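Growing my hair out, month six

I stopped cutting my hair in August, mostly because the barber in Hulville shut and the next one is a bus ride away. I didn't plan to keep it up. It's past my collar now and I've had to learn a few things that people with long hair presumably know by the age of ten.

The first was washing it less. I went from every day to 2 or 3 times a week, and after a greasy fortnight it settled down. The second was conditioner, which I'd always thought was optional. 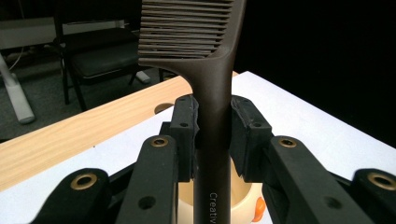 Drying takes longer than I expected. I used to rub it hard with a towel and go out, and now that leaves me with knots at the back of the neck. I press the water out and leave it for an hour. Then I comb from the ends up, with wide teeth like the ones on the brown tail comb - a fine comb just pulls. The long thin handle is good for making a parting, though mine still wanders to the left.

It gets in my eyes when I cycle. I've bought a pack of hair ties and lost most of them already. I'll give it until spring and then decide.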